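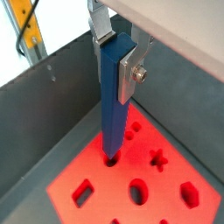
According to Teodor Avram, the gym at Jalancombe has passed every walkthrough he can remember, and he doesn't see why the girls' district meet should need another one. I have read the last few reports and I see his point about the passing. Every box has a check in it and hardly any of them has a comment. So I went through the same list again and wrote things down.

February
By Fanni Somogyi

PRE-EVENT CHECKLIST, MAIN GYM AND LOCKER ROOMS
Marks used: OK / FIX / OPEN

1. Bleachers, home side. FIX
Row 4 moves underfoot near the center aisle. The last report says "tightened." Maybe it was. I could still rock it with one foot. Close rows 3 through 5 until Ottó Győri has been under there with a wrench and signed for it.

2. Bleachers, visitor side. OK
End rails firm, wheel locks hold, no splinters found.

3. Posted capacity. OPEN
The sign by the main doors says 600. The athletic office's seating plan adds up to 214 on the home side and 162 on the visitor side, and I can't find anyone who will tell me where the rest are supposed to sit. If the answer is "on the floor," that number was for an assembly and has no business being used at a meet. Need the fire marshal's letter. A copy of a copy of the sign won't do.

4. Exits. FIX
Doors A and C open freely. Door B opens after a hard shove with the hip, which a sixth grader may not have. There was also a ball cart parked across it when I came in at 3:40 p.m. I moved it. It was back at 4:15.

5. Exit lights and emergency lighting. OK
Test button held on each unit, all stayed lit. I didn't run the long battery test and the earlier reports don't say whether they did either.

6. Mats and wall padding. FIX
Padding behind the east basket is the Stollix set bought for the new girls' program. The brochure calls it "maintenance free." Two of the straps have already let go. Re-strap and check again after the first practice.

7. Basket winches. OPEN
Service tag is there, date is unreadable. Ermelinda Falcão in the athletic office believes it was done last summer. I would like the invoice.

8. Locker rooms, girls' and boys'. FIX
Girls' side: one shower drain cover missing, one bench bracket bent. Boys' side: OK. The district spent a good part of the winter arguing over who may go in which room, and in that time a drain cover didn't get replaced. Both rooms need a working inside latch on the single changing stall. Neither has one now.

9. First aid and AED. FIX
AED light is green, pads in date. The cabinet is behind the scorer's table when the table is set up for a meet. Move the table. Ice packs: none.

10. Officials' room. OK
Door locks, phone works.

COMMENTS

Győri: Row 4 is on my list. It was on my list last time too, the part never came.

Falcão: Winch invoice requested from Szekeres. They say they will look.

Avram: I still think most of this is housekeeping.

Somogyi: Item 4 isn't. I won't sign with door B the way it is. Second walkthrough at 7:30 a.m. on meet day, items 1, 4, 8 and 9 first, and I'd like the ball cart kept in the storage room overnight.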